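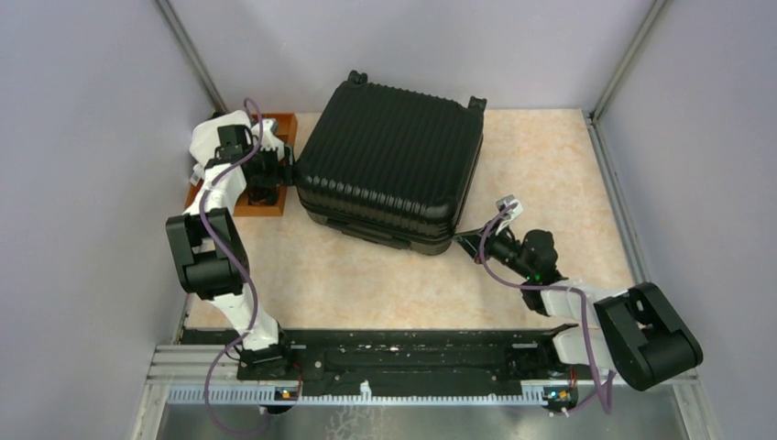 In October I visited the Clevow lab in Bloxham, mainly to see their planner for two arms. The task is packing a suitcase, and the software is called Tena.

Tena plans both arms together, 12 joints in one search, and checks collisions before each motion. The engineer set the limit to 2,000 samples – with 3,000 the paths were smoother, but the waiting became annoying. 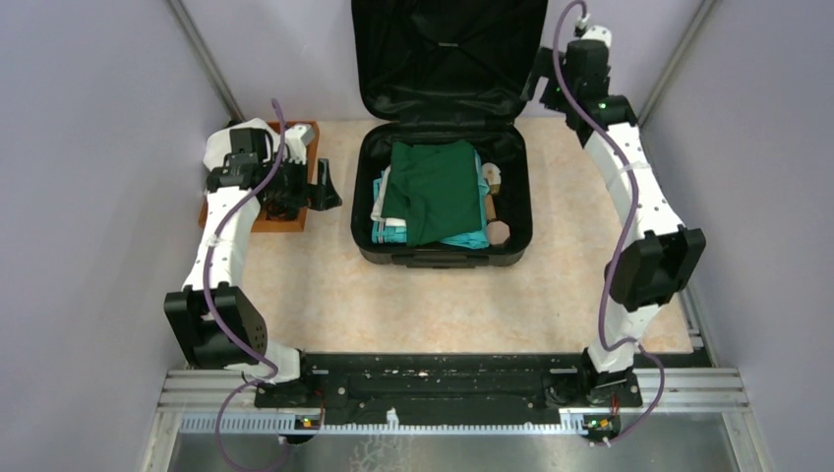 I asked about soft clothes. Tena does not model the cloth, it only plans again from the newest camera image. I would like to try this at Prarkberg, where our planner still treats each arm alone.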